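I read our whole town budget last night, all 88 pages of it, and I had such a good time that I have to tell somebody. So, you lucky people!

It started in March, when Kirstin Dalgleish (she lives two doors up and knows every pothole by heart) mentioned that the draft was sitting on the town website and that anyone could comment on it until the hearing. I've paid property taxes in Trikamside for years and had never once opened the thing. I figured it would be rows of numbers with no explanation. There are plenty of rows, but each department also writes a page or two on what it wants to do, and those pages are wonderful. The road crew's section has a paragraph on culverts that I read out loud to my sister over the phone.

The part that grabbed me most was the library. Its share goes up by 5 percent, and nearly all of that is for staying open until 8 on weeknights. I've wanted this forever! Then you turn to the back and find that the money comes out of the reserve fund, so it's only good for one year unless somebody finds a regular source for it. I wouldn't have caught that without the little footnote on page 77.
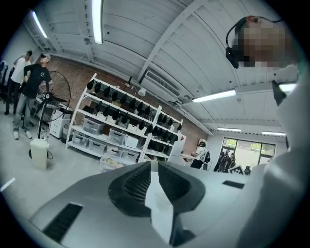 Reserve funds, by the way, are much more interesting than they sound. Ours was built up after the flood repairs came in cheaper than planned, and the town has been dipping into it a bit at a time ever since - a new boiler here, a bridge study there. I'm not against that. A boiler is a fine thing to buy with savings. Paying for evening hours that way makes me more nervous, and I wrote that in my comment, along with a big thank you for the hours themselves.

Lụa Lại, who used to work in the clerk's office, told me to look at the fees table too. Renting the small hall is going up, but block party permits are staying free, so our street is safe for another summer. There's also a line of $2000 for benches along the river path. I would like one facing the water, please, and I said so.

The hearing is at 7 in the evening, upstairs at the town hall. I'm going with a notebook and a thermos - if you're coming too, save me a seat near the front!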